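Home | Syllabus | Notes | Labs | Contact
Print this page | E-mail this page

Robot Fault Analysis
Notes for Unit 4: The stuck release

These notes cover the fault logged in May during the Brasalen trials. The run log was prepared by Corentin Gaillard, and the fault tree used in lab is by Sylvain Tanguy. Read both before the session. All runs were made in the Kemetti simulator with a single arm at a household table.

1. The task

The arm moves to a mug, closes on it, lifts it, sets it down in a bowl, opens the gripper and backs away to the home pose. The planner treats each of these as a separate stage. A stage ends when its exit test passes. The exit test for "open" reads finger width only. It does not read contact force.

The fault appears between "open" and "back away." The gripper reports full width, the stage ends, and the retreat begins while one finger still bears on the inner wall of the mug. The mug is dragged sideways or tipped. In 178 logged runs the fault occurred 12 times. 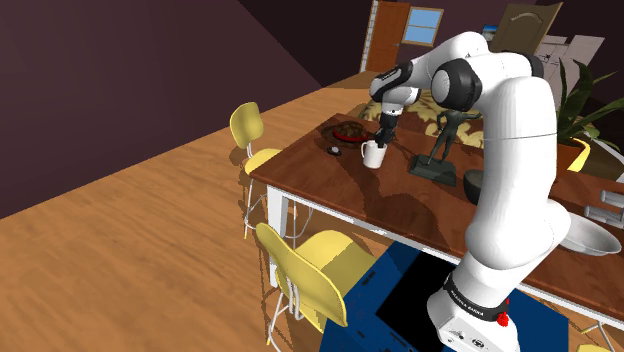 Why does a gripper that reports itself as open still drag the mug?
Finger width says how far apart the fingers are and nothing about what they touch. If a finger is inside the mug, opening it pushes it outward against the wall, and the contact remains after the width test has passed.

2. Inside and outside grasps

With both fingers outside the mug, opening removes contact. With one finger inside and one outside, opening removes contact only if the wall sits clear of both fingers at full width. With both fingers inside, opening increases contact. The Folport grasp library labels all of these "top grasp" and the planner cannot tell them apart. In the log, check the grasp label against the finger positions at close. Do not rely on the label.

A second condition is needed for the fault to show. The retreat path must have a sideways part. A straight vertical retreat leaves a finger sliding along the wall, and the mug usually stays put. The default path in the trials blended the vertical and sideways moves to save time.

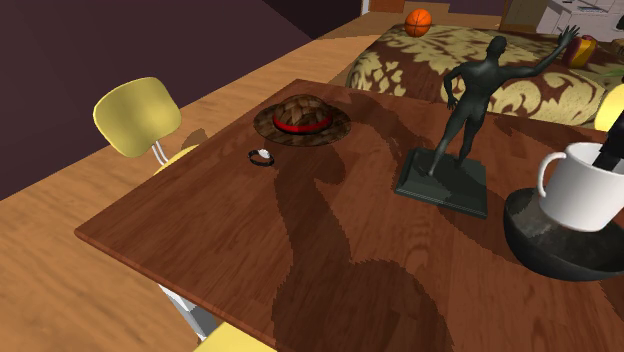 Clearance at the place point is the other half of the problem. The planner checks the retreat path against the arm and the held object, and drops the held object from its model once "open" ends. From then on a mug being dragged is invisible to the collision check. With the mug in the bowl and the statue standing on the same half of the table, a sideways retreat has to be checked in both directions, and the check must include the mug. Objects at the other end, such as the hat and the watch, matter less for the first part of the move but should stay in the model.

3. Corrective measures

(a) Add a contact force limit to the exit test for "open." The stage must not end on width alone.
(b) Split the retreat into 2 moves: vertical to clear the rim, then sideways.
(c) Keep the released object in the collision model until the vertical move is complete.
(d) Record inside and outside grasps under separate labels.

Measure (b) was applied first, as it needs no new sensor data. It lowers the chance of dragging but can still lift the mug if friction is high. Measure (a) is required in all lab work for this unit.

4. For the lab

Bring the fault tree, with the branch for "false open" filled in. The Fleury report, section 2, gives the force limits to start from. State which of the measures would have stopped each logged fault, and mark any run where the log does not allow a decision.

Previous | Next | Top of page
Print this page | E-mail this page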